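Getting an old desktop ready to pass on

I had 13 old towers in the garage by May, which is what happens when your family knows you "do computers." I've worked through 11 of them now and I have a routine, so I'm writing it down before I forget it (I will forget it).

Before you open anything
Unplug it, then hold the power button in for a few seconds. Take it outside and brush off the vents - my first one was so dusty I sneezed all the way through dinner.

Lay it down
Please don't work on a tower standing up! Flat on its side, open side up, and you can see everything and get both hands in. Screws go in an egg carton, one cup for each part they came from.

Processor and memory
If you're saving the processor, lift the lever, open the metal frame and pick the chip straight up by its edges. Don't touch the bottom of the socket, those tiny contacts bend if you so much as look at them. Memory sticks pop out when you push the clips back.

The hard drive
Lots of these office-type machines hold the drive in a plastic caddy, often blue, and you squeeze the sides and slide the whole thing out. No screwdriver! Keep the caddy with the case, even if you keep the drive. I once paid shipping from Salinas for a single replacement and I'm still annoyed. 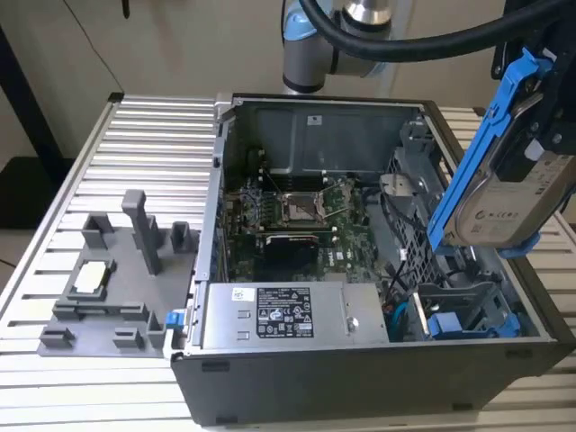
Labels and storage
Masking tape and a marker, every time. I write the size and the month on the drive and put it in a padded envelope, then all the envelopes go in a shoebox on the top shelf, away from the water heater. Cables get their own bag, and I only let myself keep 3 of any kind.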